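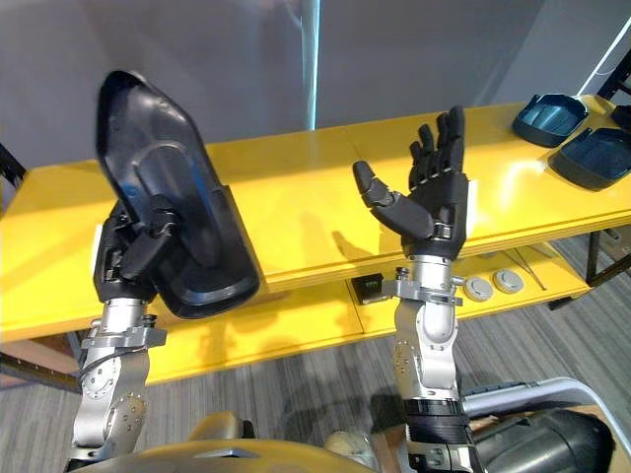 Left hand on the tray, right hand free, yellow table

Topic: how many demos before you retrain??

kbakalis
ok so we're gathering teleop demos for the tray + bin tasks. 314 episodes in the set as of 1 September 2021, one operator mostly (me). Policy does fine on the table and falls apart once it has to work down near the floor. Do I keep collecting or retrain now and look at failures first. Labels are a mess too, I'll admit that.

drakos_fan
retrain now. 314 is plenty for a first look. You'll find out your start poses are all the same and then you'll wish you had stopped at 60

Lalon
disagree. 314 from one person is one person's habits. We had 1196 on the Rutura job and it still copied the way our guy hesitated before every grasp — every single one. Get a second operator on it first

kbakalis
second operator starts next week I hope. Start poses, yeah, guilty. Table ones especially

drakos_fan
what are you doing with the idle hand? ours kept drifting

kbakalis
leaving it in. It's recorded like everything else, open hand, both arms' joints. Didn't want to mask anything this early
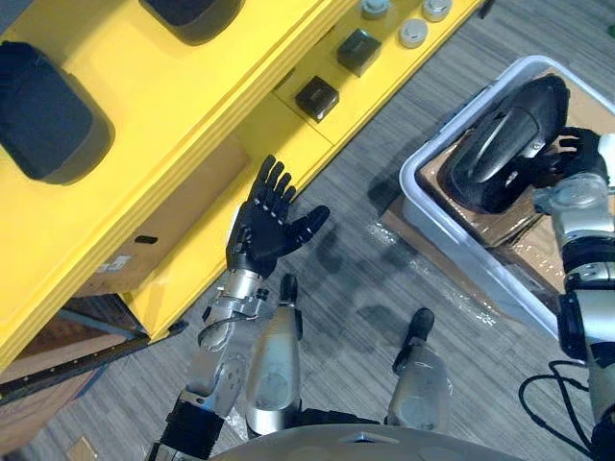 Re: idle hand / floor episodes

Lalon
don't mask it. But write down somewhere that it was idle, or you'll be guessing in three months. Also split table and bin into seperate tasks, they look nothing alike from the head camera

drakos_fan
nah one task, one set. Splitting is how you end up with 60 of everything and enough of nothing

Lalon
60 good ones beats 314 mush. not going round on this again lol

kbakalis
ok so here's where I am. Bin episodes: 117. I went back through them last night and the ones I'd throw out are mostly the grasp slipping on the shiny black part, then me fixing it mid run. Do fixes count as good data or bad? Zenatico's loader has a flag for it but I never set it, so

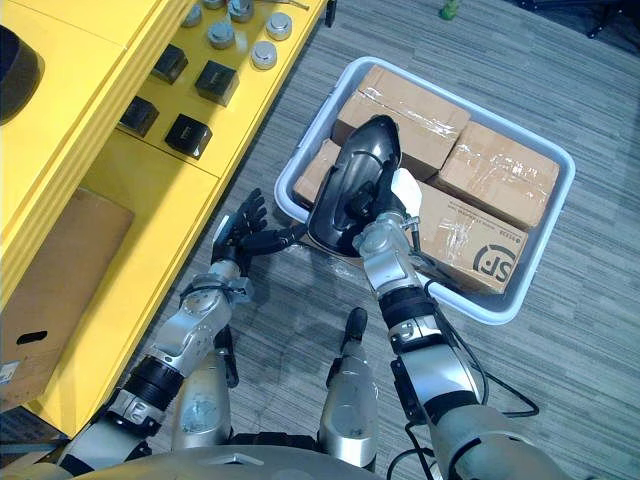

now I'm stuck tagging by hand, maybe two hours of work. Also been shuffling the boxes in the bin between runs but not on any schedule, which I should of done from the start.

drakos_fan
keep the fixes. recoveries are the best thing in there

Lalon
keep them but TAG them. On that we agree at least

kbakalis
fine, tagging tonight, retrain after. Will post the curves
— Kosmas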